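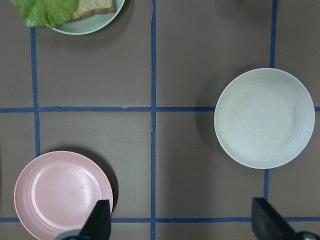 Figure 2. Tabletop divided into cells with dark blue masking tape, with a white plate at the right.

3.2 Portion layout and recording

Serving order was fixed across households so that differences in intake could be attributed to portion size alone. Each household in the Mukanance sample ate the test meal in the evening and received the same 12 dishes, prepared from a shared recipe sheet. Tables were marked with tape (Figure 2), and dishes were assigned to cells before the meal began.

Leftovers were weighed by dish and converted to energy values using the tables compiled by Sethi and Andrade. Bread was handled separately – it was often shared between plates, and individual intake could not be recovered. We therefore report bread at the household level only.

Meals with a total below 2000 kcal per household were kept in the main analysis. Excluding them changed the estimates only slightly. In 11 households the main dish was served late, and the order effect was modeled with an added term, following Antunes and Ghauri. Results for these households are given in the appendix.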